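Feb 15, 2020

Chores, again

I said in October that I would write more about machines and housework. We have a Vistar robot vacuum at home and it does the floors well enough, if I pick up the socks first. It cost 300 pounds. Everything above floor level is still my job.

Wiping a board is the chore I keep coming back to. A child of 5 can do it. You need to press hard enough to shift the ink but not so hard that the board slides away.

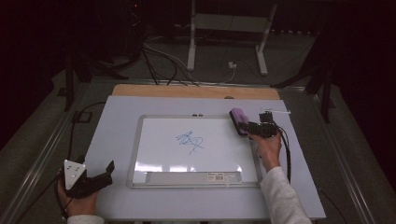 Can a machine clean a whiteboard without help yet?

Sometimes, if the board is always in the same place and somebody has set everything up beforehand. Move it a little and you may be back to doing it by hand.

I would pay 1000 pounds for one that did the board, the kitchen table and the bath. I haven't seen it in the shops in Sorkholm.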